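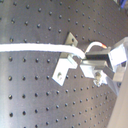
Open afternoon at Plornent: an interview with Lukian Moroz

The Plornent workshop opens its doors once a year, in April, and the queue this time went past the bike racks. Inside there were three rooms to see. Most visitors began with the one at the back, where a robot arm works on cables and connectors at a dark gray metal panel drilled all over with small holes. Lukian Moroz has run that room since the firm moved in. He talked to us at a side table between the two o'clock and three o'clock demonstrations, with a cheese roll he didn't get round to eating.

He began with the panel, which he said gets more questions than the arm does.

"People want to know what the holes are for. They're for bolting things down. If I want a bracket a bit further left, I undo it and move it along. Nothing has to be drilled. We had a wooden board before and by the end it was more hole than board."

The brackets are plain metal, some of them bent at a right angle, and Moroz is fond of them. He buys them in bags. A thick white cable crosses the panel to the part where the connectors sit, and there is a much thinner white wire there as well, with a bit of red-orange at the tip. For the arm, he said, the thin wires are the hard work.

"A thick cable stays more or less where you leave it. You can plan for it. A thin wire goes where it likes. You touch it at one end and the other end swings round. A person doesn't think about that, they just follow it with their eyes and their fingers. The arm has to look, move a little, look again."

The looking is done from a small camera at the wrist, and during the demonstrations its view was put up on a screen so that the people at the back could follow. Several visitors said they watched the screen more than the arm. Moroz wasn't surprised. From the side, he said, you mostly see the arm's elbow.

We asked how much practice a job like this takes. He went to look it up, came back and gave two figures. The team recorded 900 attempts at the connector task over the winter, and 714 of those were good enough to keep. The rest were thrown out, mostly for dull reasons.

"Somebody bumped the table. The light was wrong. Once Santosh had left the wrong bracket on and we did half a morning before we saw it."

Santosh Nigam, who was passing with a box of visitor badges, said it had been a very similar bracket.

Nigam looks after the software and gave the short talk before each demonstration. His part of the job has changed a good deal, he told us. Three years ago he wrote out every movement by hand, and if a part was moved by a finger's width he had to start again. Now the arm is shown the job many times and has to cope with small differences. "It copes with some of them," he said. "I wouldn't want to put it more strongly than that."

He is careful about promises. Plornent's customers are small firms that put together control boxes and test equipment, and what they want to hear is a date. One of them, Horker, has sent over its own parts for the team to try, and two people from there came to the open afternoon and stood through both talks. Nigam said he had told them the same thing as everyone else: the arm can do parts of the job, slowly, and a person still needs to be in the room.

How slowly? Moroz laughed at this one.

"Slower than me. I can do it with a cup of tea in the other hand. But I can't do it 1,000 times and be as careful at the end as I was at the start, and that's what people are paying for, if they're paying."

The questions from the public were mixed. A boy of about ten wanted to know if the arm could plait hair. A retired electrician asked why the connectors weren't simply redesigned so that a machine could handle them more easily, and Moroz thought this was the best question of the day. He had put the same thing to a supplier, who said yes, happily, for a large enough order.

There were also questions about jobs. Moroz didn't duck them. He spent eleven years doing assembly work before he joined Plornent, and he said his hands are the reason he stopped. "I liked the work. I didn't like it at four in the afternoon. I'd be glad if the arm took the afternoons."

Over 300 people signed the visitors' book, which is more than last year, when it rained. The firm hopes to show a second arm next April, working from the other side of the panel, so that one can hold while the other plugs in. Nigam would not say if it would be ready. Moroz said it would, and then went off to start the three o'clock demonstration.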